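Category: Datasets > Manipulation > Textiles

We use cookies to remember your language setting and to count downloads. Accept | Manage choices

# Cimska Garments: Data Card

Released September 28, 2024. Maintained by the Plamasis data group. Contact: Femke Verbruggen.

## Summary

Cimska Garments contains 400 demonstrations of clothing and other soft items being handled on a tabletop by a two-armed robot with black, fingered hands. It is intended for training and testing imitation learning policies.
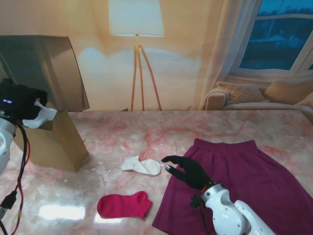 Figure 1. Sock task: one hand holds a white sock over the open box; a second white sock and a pink-red one lie on the table.

## Collection

All demonstrations were recorded by trained operators through teleoperation. Each operator completed 6 practice runs before recording. Arm and hand positions are stored with the video from a fixed camera, and both streams share one clock.

Containers differ between tasks. Users should not assume that a policy trained with one container will transfer to another.

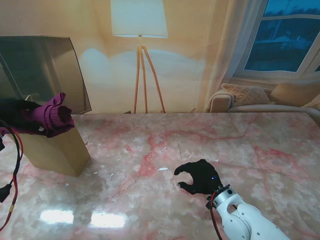

An episode begins when the operator enables control and ends when the operator releases it. Idle time at either end has not been trimmed. Users who want shorter sequences may apply the trimming script in `tools/`, which writes new files and leaves the originals in place.

## Labels

Each episode carries a task name, a short written instruction and an outcome label. Outcome labels were assigned by Michiels staff after viewing the full recording. In 39 episodes the two reviewers disagreed; these are marked `disputed` and are left out of the default training split.

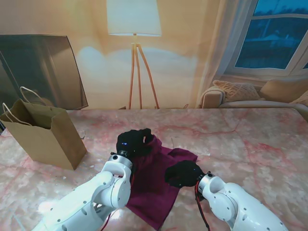 The held-out test split contains 114 episodes and should not be used for tuning. Results reported on it should state the release version.

## Known limitations

- The backdrop and table surface vary little.
- Grip force was not recorded.
- Written instructions are in English only.

## Access

Files are hosted by Plullton under a research license. Requests for commercial use should be sent to the maintainer in writing. Corrections received since May are listed in `CHANGES.md`.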